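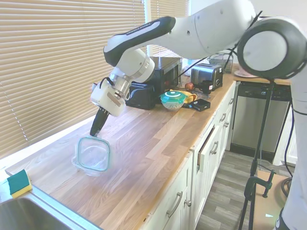 I promised some of you an update on what I've been up to since the spring, and as it's a wet Saturday and the kettle has just boiled, you're getting the long version.

We are teaching a robot arm to deal with lunch boxes. Well, food containers, the glass sort with the snap-on lids that everybody's mum seems to own in stacks. The way it works is that a person steers the arm through the job from start to finish, the whole thing is recorded, and then you do it again. And again! Each go is one example, and a learning program later chews through the lot and tries to work out what we were up to. Imtiaz Gamage wrote that side of things and is very patient when I ask him to explain it a third time.

We're aiming for 100 good examples of this one job before we move on to bowls. I'm slower than I'd like. My best run so far was over 80 in a day, and I went home seeing lids whenever I shut my eyes (my sister thought this was hilarious and sent me a voucher for a kitchen shop).

What I hadn't expected is how much of the work is tidying your own habits. I'm a creature of routine, so left to myself I'd put the container on the very same plank of the worktop every time, facing the same way, and the program would learn that plank beautifully and nothing else. Nimal Bepari gave me a little list of starting places to work through, 6 of them, and I shuffle the order each morning. I also leave the sponge by the sink and the bits and bobs further along the counter, as a real kitchen has things in it. 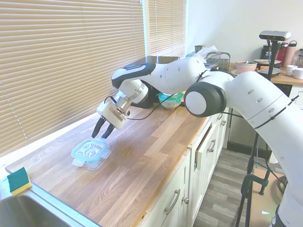 Do you throw away the goes that go wrong?

Most of them we keep, in a separate folder with a note of what happened. A fumble that gets put right halfway through can be very useful, and Imtiaz likes to have those. The only ones I delete outright are where I forgot to start the recording properly, and I'm blushing to say there were two of those before my first cup of tea on Thursday.

Steering the thing is oddly soothing once you've got the feel of it. Small movements, come down slowly, wait a moment before closing the fingers. I rush when I'm hungry, so I've started having a proper breakfast.

Bowls next, if I get through my list. Nimal wants to start with the round ones and I've asked for a day off first.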